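Minutes, office move & shared rooms meeting
April 1, 2021
Musandale building, 2nd floor

Present: Teun Segers (chair), Tineke Goossens, Dalia Zerouali, Stijn Van Wijk (minutes, sorry for the typing)
By phone: Halvard Solberg, dropped off twice, back for item 4

1. Last minutes
Approved. One fix, the shelving quote was from Borkier and not Voyle. Stijn to correct the copy on the shared drive.

2. Desks
Long discussion. The light blue desks stay. Dalia had asked for a quote on replacing the lot, Hutard came back with 2,000 per row before delivery, and Teun says no, not this year. Tineke fine with the color, Halvard not fine with the color, noted at his request.
What does need doing: the tops are getting marked near the wall side. Tineke has tried the cleaner from under the sink and says it leaves a film. Dalia will try plain dish soap and a soft cloth on one desk first and report back before anybody does the rest.
Question about whether desks can be pushed together for bigger jobs. Yes if pushed back the same day. Teun wants this written down so here it is written down.
Cable trays. Two are sagging. Stijn has the screws but not the right bit. Halvard thinks he has the bit at home.

ACTION Dalia: test soap on one desk
ACTION Halvard: bring bit
ACTION Stijn: trays, once bit is here

3. Storage room
Room 228 is ours from August, confirmed by the building office in writing. Key still to come. Shelves from Borkier, 468 all in, approved. Tineke asked if that includes the brackets. Stijn to check the quote again, he thought yes but is not sure now.
What goes in there: spare chairs, the paper stock, the boxes of old binders, seasonal stuff. What does not go in there: food, personal bikes, anything with a battery left on charge.
Binders. Teun wants to keep all of them. Dalia asked who had opened one in the past year. No answer. Agreed to keep them until the shelves are up and then go through them box by box. Tineke will do labels. She would like the labels to be used this time.

ACTION Stijn: brackets
ACTION Tineke: labels for boxes, big letters please
ACTION Teun: chase key

4. Water and kitchen corner
Halvard back on the line.
The cooler contract with Voyle runs out, they offered 24 months at the same price. Tineke would sooner go with tap water and a filter jug. Halvard against, says the tap tastes of pipe. Teun tasted it during the meeting and had no opinion. Parked until next time, Dalia to ask for a shorter term.
Mugs: again. The dishwasher gets run at end of day by whoever is last out. If it's half full run it anyway. Fridge gets emptied end of each month, anything without a name on it goes.
Sponges need replacing more often. Tineke will buy a pack and put in the receipt.

ACTION Dalia: Voyle, ask for 12 months or less
ACTION Tineke: sponges + receipt

5. Clear desk rule
Most of the meeting went here. Teun's draft said nothing at all on desks overnight. Pushback from everybody on the call and in the room. Tineke's version, which was adopted with changes:
- drinks in bottles with a cap on are ok at the desks, open cups go back to the kitchen
- small decorations ok, the flower pot stays where it is
- boxed items get put away at the end of the day or labeled with a name
- paper not left out overnight
- chairs pushed in, floor clear so the cleaners can get through
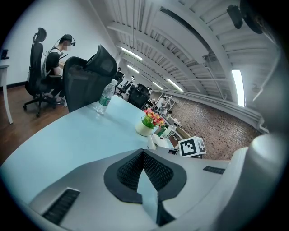 Teun asked for it to be tried for one month and then looked at again. Agreed. Dalia wanted an exception for work that's half done and can't be moved, ok, leave a note on it with your name and the day you expect to finish. No note means it gets moved to the side shelf.
Halvard asked whether real plants are allowed. Yes, but whoever brings one waters it. Vacation cover to be arranged by the owner and not by Tineke.
Cube shaped things, trays, stands etc used for work can stay out as long as they sit back from the walking side. Stijn to ask the cleaners if they are ok with wiping round them or if they would want them moved.

ACTION Teun: type up the rule, one page max
ACTION Stijn: talk to cleaners
ACTION all: read it when it comes round

6. Chairs
Three with broken height levers. Hutard will repair under warranty if we find the invoice. Dalia has looked in her mail, nothing. Probably in one of the binders (see 3). Until then put tape on the bad ones so visitors dont get them.

ACTION Dalia, Teun: invoice

7. Any other business
Blinds on the street side stick, pull slowly and from the left cord only.
Light switch by the door has been reported to the building office, no date yet.
Tineke asks that the door is not propped open with the fire extinguisher. Teun to get a wedge.
Halvard: could the phone line for these meetings be better. Stijn will try the other room next time.
Lost property box is full, two scarves, one glove, a lunch box, an umbrella. Claim it or it goes at the end of the month.

ACTION Teun: wedge

Next meeting: same room, Teun to send the date. Tineke takes minutes. Cooler contract goes first on the agenda as we ran out of time on it agian.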